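The Night Shift at Hanska

The Hanska store kept one aisle for things people had brought back. It was my job to sort them, until the company bought the Dikalo, and then it was my job to stand next to the Dikalo and write down what it did.

Every return had to go to one of four places. Back on the shelf, back to the maker, to the discount bin, or in the trash. I could do 79 in an hour if the coffee was good. The Dikalo did 11 in its first hour, and two of those were the same bottle of shampoo.

They had told us it would take over the whole back room by September. The man from Gerora, the firm that leased it to us, said it had practiced on 1,462 kinds of objects. I asked if a wet sock was one of them. He looked it up on his tablet and said it was not.

I went home most mornings and did my own chores after that. I washed the pan, folded the towels, took the hair out of the drain. I started timing myself. I don't know why. It took me four minutes to make a bed and I never once thought about my hands.

By the end of the summer the Dikalo was better. It could pick up a box and keep hold of it, and the next thing it reached for was usually the right one. What gave it trouble was a mixed table. Give it thirty boxes and it worked like a clock. Give it a box, a toy, a bag of chips and a chopstick, and it slowed down as if someone had asked it a personal question.

So that was what Gerora had us do, night after night. Mixed tables. I laid out whatever was in the cart, stepped back behind the yellow tape, and wrote down the time when the fingers closed on the first thing.
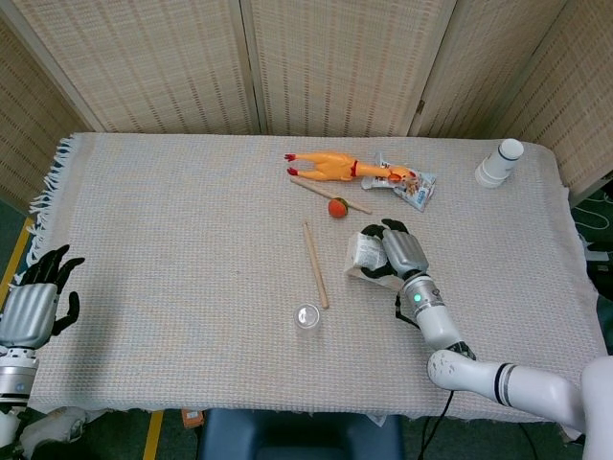 Boxes don't prove anything, my sister wrote back when I told her how the nights were going. She cleaned rooms at the Mocanu, the big hotel by the highway, and she had opinions. Call me when it can get a fitted sheet on a mattress that's pushed against the wall, she said. Call me when it finds an earring in the carpet and knows to stop the vacuum.

I told her it had done 838 items the night before without dropping one.

How many did you have to turn around for it, she wrote.

I looked at my sheet. There was a column for that, and I had been filling it in with small marks so it would look like less. I wrote back that I was on break and would talk to her later.

After that I wrote the marks at their proper size. The man from Gerora noticed. He asked if something had changed in the room, the lights maybe, and I said no, the room was the same. He stood with my sheet for a while. Then he took his jacket off and stayed until four in the morning, putting things on the table and watching.

He was not a bad man. He told me he had a dishwasher at home that he had to wash the dishes for first. He told me the grip was mostly solved and the deciding was not. I said that was true of my brother-in-law too, and he laughed and wrote something on his tablet, which I hoped was not that.

The contract was for 600 nights. Near the end of it the Dikalo could clear a mixed table if the things were dry and nothing was lying under anything else. If something was underneath, it took the top thing, stopped, and took a long time to see that the table had changed. I learned to wait. I brought a stool.

They never did let me go. They gave me a new title and a badge with a green stripe. In the hours when the Dikalo was charging I went down the returns aisle with the cart, the way I used to, and sorted what it had left for me: the socks, a lamp with the cord tied around it, a jar that had leaked into its own bag.

My sister called on one of those mornings while I was making the bed. She wanted to know if it could do a sheet yet.

I said it had not been asked.

She told me to put the phone down and use both hands, and she waited while I did the corners.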